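Plamurach to publish letters of a wartime nurse

2023-07-27

Plamurach will bring out a collection of letters by an army nurse who served in field hospitals in Italy, the publisher said.

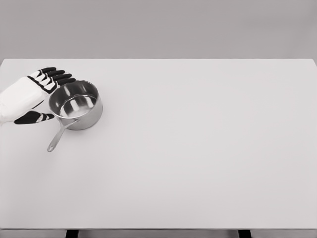
From 3,116 pages to one book

The letters were left to the Tillusach archive by the nurse's family. Editor Maj-Britt Sandberg chose 28 of them — most written to a sister at home — and added maps and short notes on the units named. The spelling is unchanged.

The first printing will be 1,000 copies, due in October. Sandberg will speak at the Walter reading room the same month. There are 20 seats.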